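The Great Unpiling
I gave up on closets and fell for the wall instead

I own 988 things. I know this because one rainy Tuesday, in a mood I can only blame on a lost tape measure, I went through my apartment with a notepad and wrote down every single object that wasn't food or clothing. It took eight hours and most of a pot of coffee. The tape measure was under the couch.

What bothered me wasn't the number (well, the number bothered me a little). It was how many of those things I'd forgotten I had. Three staplers! A whole bag of picture hooks, bought twice! Everything was in a drawer, inside a box, behind another box. My place looked tidy and I couldn't find a thing in it.

So I called Fereshteh Najafi. She used to run the workroom at a costume shop in Pickering, and these days people in Grovham pay her to come over and empty their cupboards. She let me talk for a while and then asked what I reach for every day. I said scissors, tape, keys, the good pen. "And where are they?" she said. I had to think about it, and I guess that was her point.

Her answer to nearly everything is to hang it up. Walls are the one part of a small home most of us leave to a calendar and a mirror, and she'd like us all to get over that.

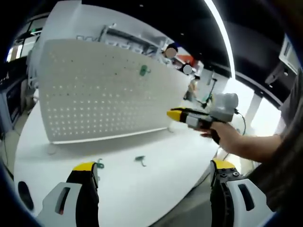
White pegboard with one small green hook near the upper middle.

I was not an easy sell. I grew up with a pegboard in the garage, brown and dusty, with my dad's outline of each wrench drawn on it in marker, and I was the kid who always put the pliers in the hammer spot. It felt like a test. Fereshteh laughed when I told her this — she hates the outlines too. Her advice is to start with one hook, use it for a week, and only then add another. You find out pretty fast what deserves a place.

I bought mine from Urkura, a hardware store in Colow that still cuts panels to size while you wait. Mine came out at 48 inches wide, and with the hooks and screws I spent less than I'd once paid for a set of matching baskets that I now use for nothing at all. It went up over my desk in July, during the worst of the heat, with me on a kitchen chair and my neighbor yelling "left!" from the hallway.

Was it straight? Close enough. The scissors went up first, then the keys, and then I got carried away and hung a colander in my office for two days.

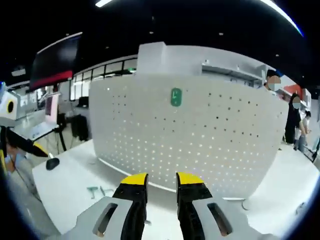 What I'd do differently

Measure the gap behind the board before buying hooks, for one thing. Mine needed spacers and I'd skipped them, so I got to take the whole business down again and start over. I'd also leave more of it bare. My first version was so crowded that I was back to hunting for the tape, only now I was doing it standing up.

And I'd deal with the drawers sooner. I'm down to 600 things now, and the extra staplers live with my sister, who swears she wanted them.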